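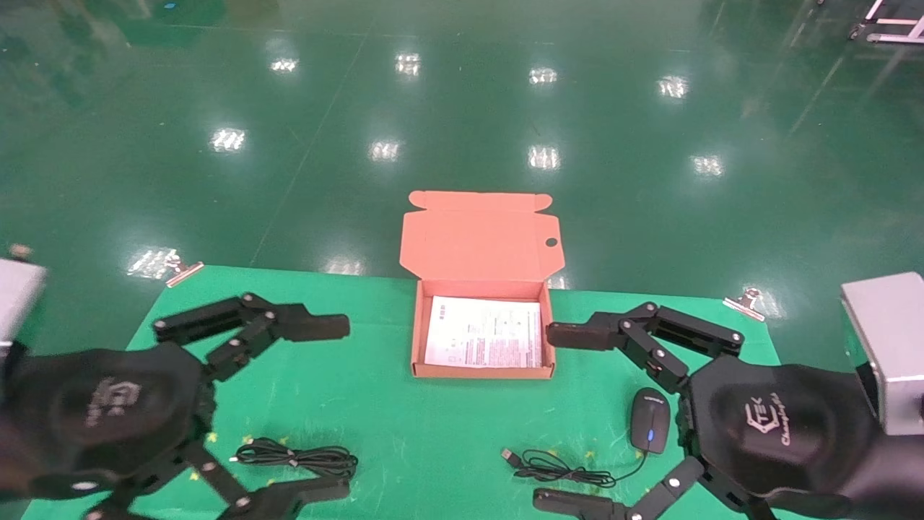
For more than 30 years I have thrown away every instruction sheet, and this autumn I finally changed my mind.

It started with the small desk lamp from Skirik. I wanted to pack it back in its box for my sister-in-law Brigitta, and the paper was gone. She called me two times in the same evening to ask how the arm goes on. I could not remember it either!

So now I have a rule. When I open something new, the sheet stays on the bottom of the box, flat, and the box stays on the shelf until November. If the thing still works well by then, the cardboard goes to recycling and the paper goes in a folder. Folding boxes with a tuck flap are the best for this - they close without tape and you can open them many times.

The print is often terribly small, so I keep my old reading glasses in the same folder. Ambros says that I will have 600 papers in there one day. At the moment it closes without problems.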